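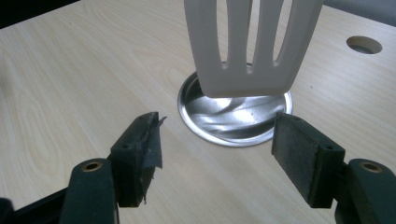
*A hand-held gripper open over the metal cup, with the slotted spatula just above it. Zevix open day.*

The sign on the door at Zevix said the kitchen tools table would start on the hour, and it did. By then there were people standing two deep along one side of it, and a man near the front had already asked if he could have a go.

Zevix works on teaching robot arms to do small household jobs. The company has a single floor of a former print shop, between a tile warehouse and a place that repairs outboard motors. Once a year it opens the doors for an afternoon. I went this June, partly out of curiosity and partly because my editor had seen the flyer and wanted to know whether any of it would ever load a dishwasher.

Visitors who expect a robot at every station will be let down. Much of the work on show is done by people, holding grippers in their hands. A person squeezes the handle, the two fingers close, and a camera on the tool records how the job goes. Those recordings are what the arms learn from later.

"You want the person to see what the robot will see," said Renato Godoy, who runs the collection side. "If I use my bare hand, I cheat. I have five fingers and I can feel everything. With this I have two fingers and a view."

He has spent much of his working life around machines that pack things, first for a fruit exporter and then for Gronov, which builds case loaders. He talks about spatulas the way other people talk about tires. A slotted one is light and thin, and it turns in the grip if you take it in the wrong place. A solid wooden spoon is much more forgiving. Godoy keeps both on the list, along with whisks, ladles and a potato masher that he says he regrets.

The target for a collection day is 16 tasks per person. Each one is repeated with the tool in a new starting position, and anything that goes badly is kept too. Failed tries get a label of their own. The spatula set alone had reached 2365 recordings by the morning of the open day, according to a sheet of paper taped to a cabinet.

The table has changed over time. The first version was a plain office desk. The current top is pale wood with round openings in it, and one of them holds a shallow metal cup with a polished inside. Shiny surfaces are hard on cameras, Godoy told us, and real kitchens are full of them. When the team practiced only over plain surfaces, the arm did well in the shop and poorly at the home of the first person who agreed to host it.

Wear is the other big subject. The pads on the fingers take most of it, and they don't age at the same speed. On the gripper shown at the top of this story, the tape on the left pad is torn and hanging in strips while the right pad still has clean edges. Zevix has tried several coverings, including a molded one from a supplier called Trolari that gripped well but split at the corners. For now the shop gets by with whatever can be replaced in a few minutes between runs.

Visitors got their turn at the end. I was handed a gripper and told to pick up a spatula, lift it clear of the table and put it back down. My first try pushed it away from me. My second got it off the table at a slant. A girl who had come with her grandfather did it on her first attempt and then did it again with her eyes half closed, to show off.

The arm itself ran in the next room, on a demonstration called Quezada after the street where the company started. It picked up a spatula, waited, and moved it to a rack. The whole thing took almost two minutes – slow enough that several people checked their phones. It dropped the ladle. An engineer put the ladle back and started the run over, and the second time it made it to the rack.

I asked Godoy about the dishwasher on the way out. He said plates were being looked at and glasses were not. Then he went to find a roll of tape, as there was another group coming in and he wanted to fix a pad before they sat down.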